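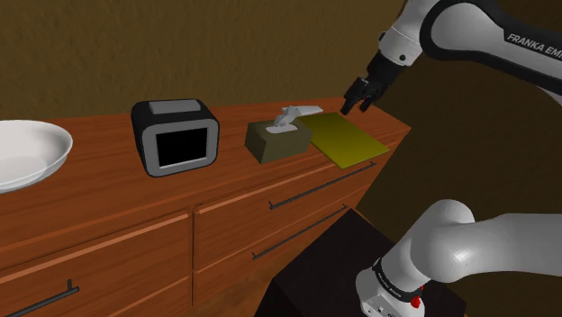
**Arm keeps stopping dead halfway down to the folder, sim only (long, sorry)**

**marrowfat_jo**

Right, I've been at this since November and I'm going round in circles, so I'm throwing it open.

Setup is a Franka on a pedestal in front of a dresser, all simulated. The job is "pick up the folder and put it in the bowl". Bowl's at the far left end, folder's down by the right-hand corner, and there's the tissue box and the black telly-clock thing in between. I'm replaying scripted waypoints through our own controller, no learning involved at all, so I can't even blame a network.

What happens is the arm swings over, opens the gripper, comes down above the folder and then just... stops. Controller throws a reflex error and the joints lock. I've had it in 35 runs out of 130. The other runs carry on down as if there was never a problem! Same start pose, same objects, same seed (I've checked the seed more times than I'd like to admit).

Log from a bad one:

```
[plan] approach: ok
[plan] descend: ok
[exec] descend: step 212
[exec] contact force over limit, link: hand
[exec] REFLEX STOP
```

Contact force on the hand, with the gripper still in fresh air. There's clear space between the fingertips and the dresser when it goes. What on earth is it hitting?

---

**Old_Tupper**

It's the tissue.

I'd put money on it. The tissue sticks up out of the box and flops over to the right, towards where your hand is coming down. What you see on screen and what the physics is using are two different meshes. If whoever made that asset let the tool wrap a convex hull round the whole thing, box and tissue together, then you've got a big invisible wedge filling in all the space under the overhang and beside it. Turn on collision geometry in the viewer and have a look.

---

**kestrel_bakes**

Not convinced by that, sorry Tupper. A hull doesn't move about between runs. If it was in the way it'd be in the way every time, and she's getting most of them through.

My guess is the folder. It's thin as anything and it sticks out a bit past the front lip of the dresser top. Thin flat bodies balanced on a lip are a nightmare, they jitter, and if your timestep's too big they can sink in and get fired back out. I had a Sundus tray asset that used to leap clean off a worktop if you so much as looked at it. Could the folder be pinging up into the hand for one step and dropping back before you get a picture of it?

---

**marrowfat_jo**

Ooh. Okay, two things to try then. I log the folder pose every step so kestrel's should be easy to check. I'm on a 2 ms timestep, if that helps.

---

**Darcy Goodwin**

While you're at it, please don't do what I did and raise the force limit until the error goes away. I had much the same fault last year on the Eltoreo bench, decided it was "only a sim thing", and bumped the threshold. It ran lovely. Then the same config file got copied over to the real arm and it leaned on a shelf bracket hard enough to bend it before I got to the stop button. My hand had been in there a minute earlier, clipping a cable.

I know yours is all on screen. Config files travel though.

---

**bobbinwheel**

Bit dramatic for a simulated tissue?

---

**Darcy Goodwin**

Fair enough, but I've still got the bracket.

---

**Old_Tupper**

No, Darcy's right. We keep sim limits in a separate file with a different extension, so the real controller can't load it even if you ask it nicely. Took me fifteen minutes to set up and it's the best quarter of an hour I spent on that job.

---

**marrowfat_jo**

Results! Sort of.

Folder pose first. It does wobble, but by next to nothing, and it wobbles exactly as much in the good runs as the bad ones. It isn't jumping anywhere. Sorry kestrel.

Then I turned on the collision view and oh dear. Tupper, it's a great fat lump. The hull goes from the far tip of the tissue straight down to the bottom of the box, so there's a ramp of solid nothing hanging out over the end of the folder. I'd been staring at the pretty version all this time and never once thought to switch it over.

I still don't get why it only catches in some of the runs though. And why did the planner say the descent was fine?

---

**kestrel_bakes**

Happy to be wrong about the folder, but the second bit is what I was on about. Is your planner using the same collision meshes as the physics? "descend: ok" says to me it's checking against something slimmer.

---

**marrowfat_jo**

...it's loading the visual meshes. There's a flag for it in the planner config and it's been set that way since before I joined. So the planner thinks the tissue is tissue-shaped and the physics thinks it's a doorstop.

---

**Old_Tupper**

There you go. And for the on and off business, look at your inverse kinematics. Seven joints, so there's more than one way of getting the hand to the same spot. If the solver's starting from a random guess that isn't tied to your seed, you'll get the elbow somewhere different each time and the tracking error will differ a bit too. If you're only clearing the lump by a whisker, that's all it needs.

---

**bobbinwheel**

Or just delete the tissue? Move the box along a bit? I'd have done that on day one and gone home.

---

**kestrel_bakes**

And then the next scene has a plant in it and you're back here asking about the plant.

---

**bobbinwheel**

Yeah but the task is a folder. The tissue box is set dressing. There's such a thing as finishing.

---

**Darcy Goodwin**

I half agree with bobbinwheel for once. If there's a deadline, shift the box, but write it down somewhere that you did. What bothers me more is the planner and the physics disagreeing. I'd want that sorted before anyone trusted a single "ok" out of it, on any scene.

---

**marrowfat_jo**

Tupper was right about the solver too, it was seeding itself off the clock. I fixed the seed and now I get the same elbow every single time, and annoyingly it happens to be an elbow that hits. So it fails on every run now, and I've never been so pleased to see an error.

Changes so far:

- planner now reads the collision meshes, same files as the physics
- solver takes its seed from the run config
- tissue box split into two bodies, a plain box and a thin slab for the tissue, no shared hull
- force limit left exactly where it was (hello Darcy)

With the first two in and the old lump still there, the planner refused the descent outright, which I suppose is what it should have been doing all along. With the split box as well it plans a path, and the first 15 have gone down to the folder without a stop. I'll leave the full lot running overnight.

---

**hoxha_fan_club**

Coming in from a search, I've got the same reflex stop but with a Hoxha gripper and no tissue box anywhere. Would the planner flag still be worth checking?

---

**Old_Tupper**

Yes, and check the gripper's own meshes while you're in there. Some of them wrap the hand and both fingers in one block, so the gap between the fingers counts as solid. Start a new thread if it's that, this one's long enough.

---

**kestrel_bakes**

Jo, did you ever look at the black clock thing? If one asset in that pack got the lazy hull, I'd expect the rest did. The bowl's the one I'd worry about. A hull over a bowl is a lid.

---

**marrowfat_jo**

Oh no.

---

**marrowfat_jo**

It's a lid. The bowl is completely filled in, flat across the rim. The clock's fine because it's boxy anyway. So even the good runs would've been setting the folder down on top of a solid disc, and my success check only looks at whether the folder is above the bowl and not moving, so they were all down as passes.

I'm going to put the kettle on and then redo the bowl in pieces. The Roline pack has a bowl that's already split up, does anyone know if the rim's any good on it?

---

**bobbinwheel**

Used it last month. Rim's fine, base is a bit thick, so check your drop height.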